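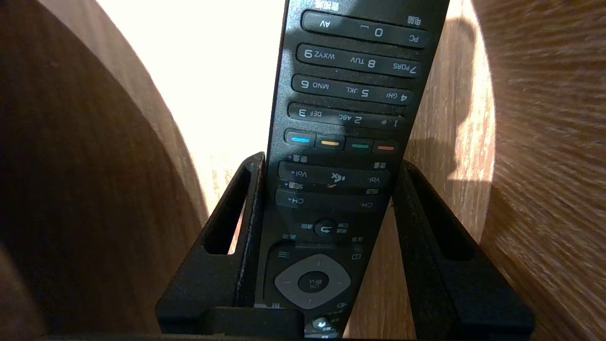

Remote in the gripper, number keys toward the top.

13 October 2022
By Weronika Kubiak

I said I'd write up what we spent on the bedroom setup and what I would do differently, so I went through the receipts last night. The total for this year, leaving out the arm itself, is $3,101. I had planned on a good deal less.

The arm was a separate purchase, made in February, and I won't go over it again except to say that the quote from Dovix covered the arm and the controller and nothing else. The gripper was a line of its own. So were the mounting plate, the wrist camera and the longer cable. If you are comparing quotes, ask each seller for one price that includes everything you need to pick up one object from one table. Two of the sellers I wrote to had trouble producing that number. Steter sent it the same afternoon, and they got the gripper order.

The gripper with its first set of fingers was $996. I looked at a cheaper one from Poulain with a shorter stroke. It would have been fine for a remote held across its width, but I want to move on to wider things later and didn't want to buy twice.

Spare fingers are where I got the budget wrong. I put down one extra pair. Urszula Zieliński, who ran a setup like mine before I did, told me to plan on seven pairs for a year of steady use, and I thought she was being cautious. I have since reordered. Fingers that work against tabletops and plastic cases all day get scuffed, and you don't want to stop work for a week over a small part in the mail. 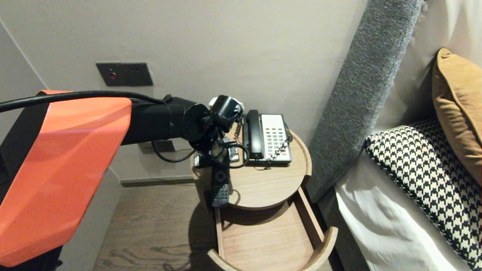 Then there is the furniture. I had nothing down for it at all, and it came to $467. A bench with a taped square on it costs almost nothing, but the job I care about is fetching small things in a bedroom, and a bedside table has a rim, a drawer and a phone taking up space. Round tops are harder than square ones, too. I bought most of it secondhand. The delivery from Valtusberg cost more than I liked -- next time I'll borrow a van.

Things I would put in the budget from the first day:

Spare fingers, more than you think.
Cables one size longer than you measured.
Furniture, with delivery.
A second copy of any small object you plan to grip often.
Shipping both ways on anything that might need repair.

Things I bought and could have skipped: the rolling tool cart, and the extended warranty on the camera. The camera is the cheapest part of the whole arm and I could replace it outright for a little more than the warranty cost.
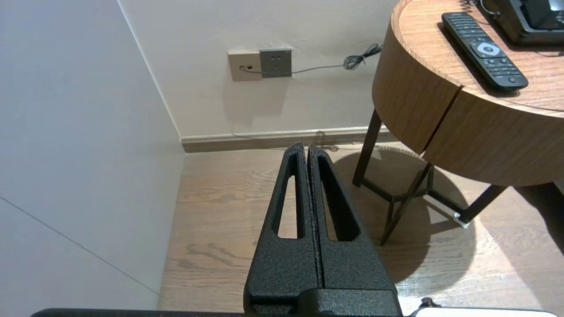

Should you buy the gripper and the arm from the same company?

Only if the price is close. One seller means one phone number when something stops working, and I would pay a little extra for that. I wouldn't pay a lot. Check that the bolt pattern and the connector match, get it in writing, and buy them wherever is cheaper.

Next year's budget is half done. The big open item is a second gripper, so that one can be out for repair while the other works. I'm waiting on a quote and will post the figure when I have it.

Recent posts
What the Dovix quote left out
Cable routing, second try
Choosing a gripper: stroke, force and price
Notes from a visit with Urszula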